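Getting steady poses from marker cubes with Castau

Posted Wednesday, June 8, 2022 in Tracking

I've had the same question three times now since the last write-up, so here goes. You've got a hand-held gripper with a marker cube on each side, a camera on your head looking down at it, and a video full of little black-and-white squares. You want a smooth 6D pose for each half of the gripper, at every frame, without the thing flipping upside down every time you tilt your wrist. I'll go through how we do it at Fisuveck with Castau, our tracking package, including the bits I got wrong the first time (quite a few bits).

You'll need Castau 0.9 or later, Python 3.8 or later, and a recording with its camera timestamps saved. If you only saved the video and threw the timestamps away, go and record again. I know. I did it too.

1. Calibrate the camera you're going to use

Not the same model of camera, the same one, at the same resolution and with the focus locked. Wide lenses need the fisheye model, and if you use the ordinary one you'll get poses that look lovely in the middle of the picture and go to pieces near the corners, where your hands spend a surprising amount of time.

Run:

castau calibrate --model fisheye --board board.yaml calib_video.mp4 -o head.yaml

Move the board slowly and get it right out to the corners. Tip it as well as sliding it about. Castau prints the reprojection error when it's done. I'm happy below half a pixel and I redo it above one. In between I look at the undistorted picture and see whether table edges that ought to be straight come out straight.

2. Describe the cubes

Each cube gets its own file. It lists the marker on each face, the size of the printed square and where that square sits relative to the centre of the cube. Mine starts like this:

name: left
dictionary: 4x4_100
marker_size: 0.024
faces:
 top: 10
 front: 11
 back: 12
 outer: 13

Then the same again for the right with different numbers. Never share a marker number between the two cubes! Castau will let you, and you'll spend an afternoon wondering why your left hand has teleported.

Measure the black square with callipers after printing. Printers love to scale things to fit the page. An error of half a millimetre on a small marker pushes the whole cube towards or away from the camera, and it does it so smoothly that no filter will ever catch it.

And do check which way up each marker went on. Hannelore Brunner glued one of ours on a quarter turn out and we found it the slow way. There's a quick way now:

castau cube-check left.yaml some_video.mp4

It solves each face separately and tells you when two faces disagree about where the cube is.

3. Detect first, solve later

I used to do detection and pose in one pass. Don't. Detection is the slow part and you'll want to fiddle with the solver a lot, so save the corners to disk:

castau detect --camera head.yaml --cubes left.yaml right.yaml take.mp4 -o corners.npz

My practice take is 2,178 frames long. At least one face of both cubes was found in 1,556 of them with the default settings, and I was rather gloomy about that until I looked at where the gaps were. Nearly all of them came when I swung the gripper quickly, so it was motion blur. Shorter exposure and a brighter lamp will do far more for you there than any amount of threshold tuning.

If you do want to tune something, try the adaptive threshold window first. Small markers seen from head height like a small window. I'd leave corner refinement on, always.

4. Solve the whole cube in one go

Now for the flipping. A single square seen nearly face-on has two poses that fit almost equally well, one tipped towards you and one tipped away, and a bit of pixel noise is enough to swap them. In a plot it looks like the rotation is chattering between two values.

When two or more faces are visible you can dodge the problem altogether: put all the corners into one solve, using the cube file to say where each corner sits in 3D. Castau does that by default. When only one face is visible it keeps both candidates and picks the one nearer to the last good pose:

castau solve corners.npz --camera head.yaml --ambiguity previous --max-gap 15 -o poses.npz

The --max-gap number is in frames. Past that, Castau forgets the previous pose and waits for a frame with two faces before it trusts anything again. I started with a much bigger number and got long stretches of confident rubbish, so resist the urge to put it up.

5. Get out of the head camera's frame

The poses you have so far are relative to the camera, and the camera is on a head, and heads wobble. If all you want is how far open the gripper is, you can skip this step: take one cube relative to the other and the head motion cancels out.

inv(T_cam_left) * T_cam_right

For anything to do with where the gripper is over the table, you need the camera's own motion as well. We run visual-inertial odometry for that, and multiply:

T_world_cube = T_world_cam * T_cam_cube

Two warnings. The odometry is in the IMU frame more often than not, so there's an extra fixed transform to slot in between, and you must get its direction right. I write every transform with both frame names in the variable, T_a_b, and check that neighbouring letters match. Dull, but I've stopped getting it backwards.

The other one is that odometry picks up people as well as furniture. In a busy room, mask out your own arms at the very least, or you'll get a drift that follows your hands about.

6. Line up the clocks

This one ate most of a week. The camera and the finger encoder each had their own clock, and the offset changed each time we restarted the logger. Comfort Mensah suggested we stop trying to fix the clocks and measure the offset from the data, and that's what we still do.

At the start of each take, open and close the fingers briskly a few times. You then have two versions of the same wiggle: finger opening from the encoder, and cube-to-cube distance from the poses. Resample both to the same rate, subtract the mean, and cross-correlate.

castau sync poses.npz encoder.csv --window 10

You should get one clear peak. If you get several of nearly the same height, your wiggles were too regular, so do them unevenly next time (quick, quick, slow, whatever you like).

7. Smooth, but only a little

Smooth position with a Savitzky-Golay filter and a short window. Rotations want a bit more care: don't filter Euler angles, and if you're averaging quaternions, flip the sign of any that sit in the opposite hemisphere to their neighbour first. Forgetting that sign flip gives you a hand that spins like a top for one frame.

I only fill gaps shorter than the --max-gap setting. Longer ones stay empty and the take gets cut in two there. In the practice take the longest unbroken stretch was 497 frames, plenty for testing a policy loader on.

8. Check the starting pose before you record

Stand at the near edge of the table and hold the gripper out flat over it with both hands, the two sets of white fingers meeting in the middle and a cube at each side. Look down the way you'll look down during the task. You want patterned faces on both cubes showing to the head camera, with your fingers well away from the squares. Then start castau preview and leave it a few seconds to see if the axes sit still.

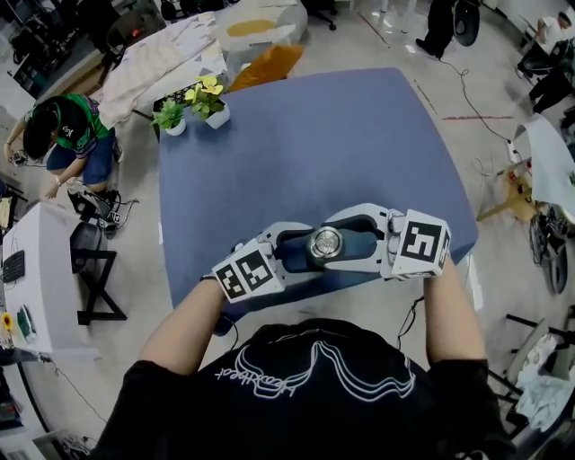
9. If it still looks wrong

Poses shake but never jump: probably tiny markers in the picture. Print them bigger or bring the camera closer.

Poses jump between two values: go back to step 4, and check that --ambiguity isn't set to none. It was in the old config files.

Left and right swapped: the cube files are loaded in the wrong order, or the numbers overlap.

Everything is the mirror image of what it should be: your video was saved flipped. Some recording apps do it without asking.

One cube is fine and the other drifts with distance: callipers again, sorry.

Holger Vik is adding a plot command in July that draws both candidates from step 4 on top of each other, and I'll put a section in for it once it's merged. The config files I used are in the examples/dravitz folder of the repository.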